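Rerkwood hand grippers, the two-piece kit – anyone bought one?
Forum: Robots, Rigs and Home Automation > Kit and Services

haworth_d
Posted Jun 8, 2022
Replies: 6

I'm looking at the Rerkwood pair, the ones you hold in your hands and wave about so that a robot can later be taught to do the same with less complaining. The price is 776 for two, plus the Skusano software if you want your recordings to come out as anything other than a large folder of regret. Before I explain that figure at home, has anyone used them for longer than an afternoon? My interest is food handling. Small stuff, kitchen table scale, no factory.

Darren

colin_stockdale
Had a pair since May. The build is good, better than the Biser ones I sent back, which had a linkage like a garden gate. The fingers stay parallel all the way through the travel and the screws haven't worked loose, which for me is most of what a gripper has to do in life.

The handles are another matter. I have ordinary hands and after 61 recordings in one sitting I couldn't open a jar. The instructions suggest "regular pauses". They don't suggest who's paying.

jade.kettle
I did three weeks of table tasks with mine, nearly all of it food, so I can be a bit more use than usual.

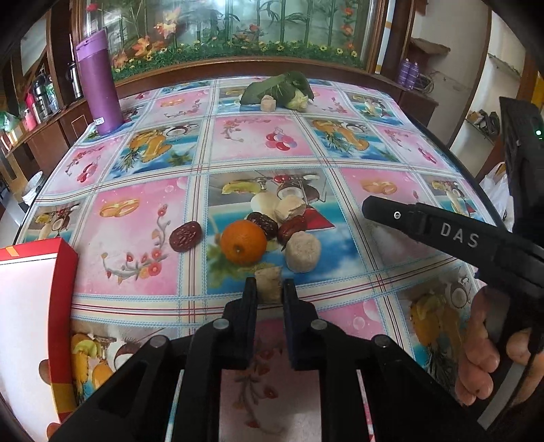 Soft things are where the money goes, Darren. Any gripper at this price will pick up a wooden block, and the sellers all know it, so that's what you get in the demo. Crumbly things are what you should ask about. A little square of cake or pastry between the open fingertips like the one in my picture is a fair test, as too much squeeze gives you two smaller squares, and the mandarin on the table is a different sort of nuisance, being round and keen to travel. Dried jujubes sit somewhere between the two. I got on with all of it in the end, but I'd say the first four days were me learning the trigger and none of those recordings were worth keeping.

Also, don't tidy the table. Patterned cloth, fruit printed all over it, real fruit on top. If your model can't tell a printed lemon from lunch you want to find out early.

T_Hebden
Disagree about the cloth. I used a plain grey mat for everything at first and got decent results in half the time. Fancy backgrounds are something you add later, once it works at all. Starting with a tablecloth like that is learning to drive in a car park during a sale.

And 776 is a lot for two handles and some linkage. Gebreyes will hire you a pair by the week and take them back when you're sick of them.

jade.kettle
It works on a grey mat, Terence, and then somebody has a kitchen.

Fair point on the hire, though. I looked at Gebreyes and the wait was too long for me, but if you're not in a rush it's a sensible way to find out whether your wrists agree with the idea.

colin_stockdale
I'm with Jade on the backgrounds and with Terence on the money, so nobody need thank me.

One thing for Darren: check what Skusano costs after the first year. Mine was included, then it very much wasn't. With the renewal I was over 800 all in, and that's before the spare fingertips, which you will want, because the pads wear smooth and then everything slides. They come in packs of 4. You need two. The other pair lives in a drawer with the spare fingertips from the Biser.

m_yeoman
Posting as a person who bought these for crumbly food and sold them again. Jade is kinder about the trigger than I'd be. There's a dead patch at the start of the pull, then it all happens at once, and with anything flaky "all at once" means getting the dustpan. I emailed Rerkwood and was told it loosens with use. Mine loosened with a drop of light oil on the pivots, which I was then told would affect the warranty.

If they've sorted that on the newer batch I'd have another go. The rest of it I liked.

Malcolm

haworth_d
Thanks all. I've asked Rerkwood straight out about the dead patch and which batch they're shipping now. I've also put my name down with Gebreyes for a week's hire, so Terence can have that one. Jade, which fingertips were you using for the cake, the standard ones or the soft set?

jade.kettle
Standard. The soft set picks up crumbs and keeps them.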